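Flomel Opens Sloped-Wall Bin Line for Small Block Parts

TRURTHORPE, June — Flomel, a maker of sheet-metal containers for workshops and test benches, has opened orders for its Kemine range of open-topped bins. The range is intended for small rectangular parts that are stored, sorted or picked in mixed orientation. It replaces the straight-walled tray the company has supplied to bench users up to now.

The Kemine bin has a flat floor and inner walls that slope inward toward it. Parts dropped near the rim slide down to the floor and do not stand on edge against the side. In the straight-walled tray, a block resting against a vertical wall could be difficult to grip from above. The slope angle was set after a series of drop trials at the Trurthorpe works, in which blocks were released by hand from the rim and their final positions recorded.

The trials covered 1,822 drops in 2 bin sizes. Of these, 662 were made with blocks of a single color and the remainder with mixed sets. Drops in which a block came to rest on the wall were logged separately and used to adjust the fold line between wall and floor. The adjusted fold is used on all production bins.

"The old tray was a box, and a box has corners that hold parts," said Philomena Aryee, product engineer at Flomel. "We changed the wall angle, left the floor flat and kept the outside dimensions so that existing shelving can be used. Most of the work was in the folding tool."

Use on the bench

The bin is supplied without feet and is placed directly on a tabletop. For work in which the bin must not move, Flomel recommends a clamp on the rim. The rim is folded to accept a standard hand clamp, and the clamp should be tightened only until the bin no longer shifts under light hand pressure. Overtightening can distort the fold. Where the bin is removed and replaced often, its position can be marked on the table with tape at the corners.

Users working with mixed part sets should load the bin from above and allow the parts to settle without arranging them. Crossed and overlapping parts are a normal condition of bulk storage, and the bin is sized so that they remain well below the rim. Flomel does not recommend filling above half the wall height.

Powder and surface marking

Dusty or coated parts leave residue on the floor of any metal bin. Residue does not affect the structure but can hide small parts and can transfer to clean stock. The floor of the Kemine bin is flat to the foot of the walls, and dry powder can be removed with a soft brush or a vacuum nozzle. Grime on the walls should be wiped with a damp cloth and dried. Abrasive pads are not recommended on finished surfaces.

A bin holding red-brown and dark green blocks, three of each color, with pale powder on the floor and gray-brown marking on the back inner wall:

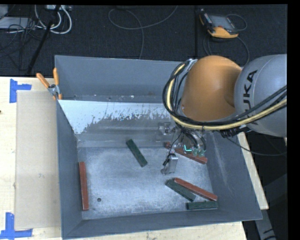

Sizes and ordering

The Kemine range is offered in 2 sizes, both in gray. The smaller bin is sold singly and the larger in cartons of 16. Bins of the same size nest when empty. A carton of the larger size can be stored on one shelf bay of the Osei rack system, also made by Flomel, with no adapter plate.

Customers who hold stock of the straight-walled tray may continue to order it until present inventory is used up. No further production of the tray is planned. Rim clamps are not included with either bin and can be ordered separately.

Care instructions are printed on a card packed with each bin. The card covers clamping, load height and cleaning, and gives the fold tolerance for customers who inspect incoming goods. Replacement cards are available on request.

Orders placed before noon are processed the same working day. Sample bins in the smaller size are available to trade customers on a returnable basis, one per site. Requests should state the part dimensions, the part weight and whether the parts are handled dry or coated.

About Flomel

Flomel designs and folds sheet-metal bins, trays and racks at its works in Trurthorpe. Its product lines are Kemine bins and Osei racks. The company supplies workshops, teaching benches and parts stores.

Press and technical inquiries: Philomena Aryee, Flomel, Trurthorpe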